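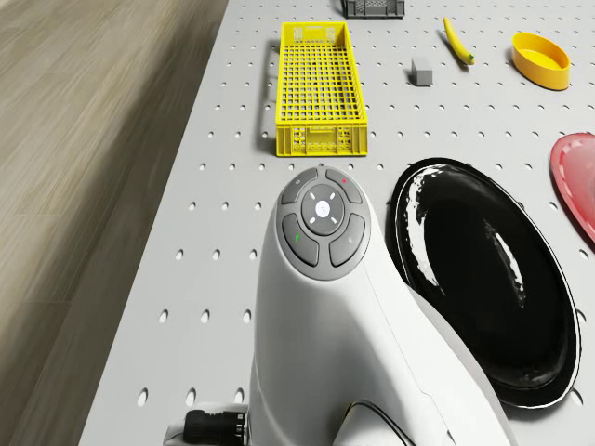 **Joncombe Public Library** · June 8, 2025

1/ The Joncombe Public Library is changing its loan rules this summer. This thread sets out what will be different for cardholders, what stays the same, and where to send comments. The full text of the policy is available in print at both service desks.

2/ The standard loan period for books moves from 21 days to 42 days. The new period applies to items checked out after the change takes effect. Items already on loan keep the due date printed on the receipt, and they may be renewed under the new terms.

3/ New releases remain on a shorter loan of 7 days. The library reviewed requests to lengthen this period and decided against it for the present. Waiting lists for popular titles are long, and a longer loan would add to them.

4/ Daily late fees on books and audiobooks will end. An item that is not returned by its due date will renew automatically unless another reader has placed a hold on it. Cardholders will receive a notice by email or by mail each time an item renews.

5/ Replacement charges for lost or badly damaged items will continue. The charge is the price the library paid for the item. A cardholder who later finds a lost item in good condition may bring it back within the same calendar year for a full refund.

6/ Each card may now hold up to 80 items at one time. Home educators and licensed child care providers who need more may apply for a group card at the Pons Street branch. Please bring proof of address and a current license or letter of enrollment.

7/ Holds will be kept on the pickup shelf for seven days after the notice is sent. Holds that are not collected pass to the next reader in line. Cardholders who expect to be away can pause a hold from their account page without losing their place.

8/ The regional collection is not affected by these changes. Maps, parish registers, and bound newspapers from the Tratudia bequest are for use in the reading room only. Appointments are required, and bags must be left in the lockers at the entrance.

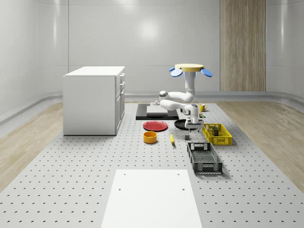
*Kitchen objects and containers beside a white cabinet, with a wood-grain panel on the back wall.*

9/ Work on the regional collection catalog continues. More than 3000 entries have been checked against the shelf list and corrected where needed. Readers who find an error in an entry are asked to report the call number and the nature of the mistake to the reference desk.

10/ Loans between Joncombe and the Sivau district library will resume in October. Requests will be free of charge for books and limited to five at a time. Sivau materials follow the loan period set by that library, which is printed on the paper band around each item. Please leave the band in place.

11/ Large-print and audio titles will continue to be delivered to readers who are unable to visit in person. Current members of the home delivery service do not need to apply again. New members may register by telephone, and a relative or caregiver may register on a reader's behalf.

12/ Existing library cards remain valid. Cards blocked only for unpaid late fees will be unblocked, and those balances will be cleared. Cards blocked for unreturned items will be restored when the items come back or the replacement charge is paid.

13/ Written comments on the new rules may be left in the box at either branch or sent through the contact form on the library website. Comments are read by the library board before its next regular meeting. Please include a return address if a reply is wanted.

14/ Correction to post 7: a hold may be paused at the service desk as well as online. Cardholders without internet access can ask any member of the desk staff to do this for them.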